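Dirska (Kartenspiel)

Dirska ist ein Stichspiel für drei oder vier Personen, das vor allem im Tal der Wunine und in den angrenzenden Dörfern gespielt wird. Es gehört zur Familie der Spiele mit wechselndem Trumpf und wird mit einem deutschen Blatt zu 32 Karten gespielt. Wer es als Kind am Küchentisch gelernt hat, wird die Regeln vermutlich ein wenig anders kennen als der Nachbar zwei Häuser weiter, und das gehört bei diesem gemütlichen Spiel seit jeher dazu.

Herkunft und Name

Woher der Name stammt, ist nicht abschließend geklärt. Im Dialekt des oberen Tales bezeichnet »dirschen« das kräftige Auftrumpfen mit der Faust auf den Tisch, und viele Liebhaber des Spiels halten diese Ableitung für die schönste, wenn auch nicht unbedingt für die richtige. Eine andere Deutung verweist auf den Weiler Dirska, in dessen Gasthaus schon früh ausgiebig gespielt worden sein soll. Schriftliche Regeln tauchen erst spät auf; bis dahin wurde das Spiel mündlich weitergegeben, vorzugsweise in den langen Winterabenden, wenn auf den Höfen wenig zu tun war.

Spielablauf

Zu viert erhält jeder acht Karten. Zu dritt bekommt jeder zehn, und die beiden übrigen bilden den »Keller«, den der Alleinspieler aufnehmen darf, sofern er dafür zwei andere Karten verdeckt ablegt. Danach wird gereizt, beginnend beim Spieler links vom Geber, und zwar in Schritten von 20 Punkten. Wer das höchste Gebot abgibt, bestimmt die Trumpffarbe und spielt zum ersten Stich aus.

Es herrscht Farbzwang, aber kein Stichzwang. Als höchster Trumpf gilt stets der Unter der Trumpffarbe, liebevoll »der Müller« genannt, gefolgt vom Ass und der Zehn. Eine Partie endet, sobald jemand 300 Punkte erreicht hat, was an einem geselligen Tisch durchaus bis weit nach Mitternacht dauern kann.
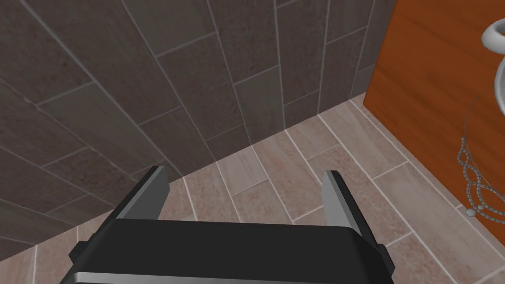 Computergrafik: schwarzer Greifer mit zwei weit geöffneten Fingern.

Varianten

Die bekannteste Abwandlung heißt Fanum. Bei ihr wird der Keller offen auf den Tisch gelegt, so dass alle Beteiligten wissen, was der Alleinspieler aufnimmt, und das Reizen verläuft entsprechend vorsichtiger. Man spielt Fanum meist nur bis 100 Punkte, weshalb es gern als kurze Runde vor dem Abendessen angesetzt wird.

Tiwari dagegen ist die Variante für feste Paare. Die Partner sitzen einander gegenüber und zählen ihre Stiche zusammen; Absprachen sind verboten, ein vielsagendes Räuspern wird an den meisten Tischen freilich geduldet. Im unteren Tal kennt man außerdem das »stille Dirska«, bei dem während des Spiels überhaupt nicht gesprochen werden darf und jedes Wort Strafpunkte kostet.

Verbreitung

Außerhalb der Region ist Dirska wenig bekannt geblieben. Gepflegt wird es in Wirtshäusern, in Familien und bei dem offenen Turnier, das jedes Jahr im Oktober stattfindet und zu dem inzwischen bis zu 115 Spielerinnen und Spieler anreisen. Gespielt wird dort ausschließlich die Grundform, und die Sieger erhalten nach altem Brauch einen geräucherten Schinken.

Siehe auch: Stichspiel, Reizen, Deutsches Blatt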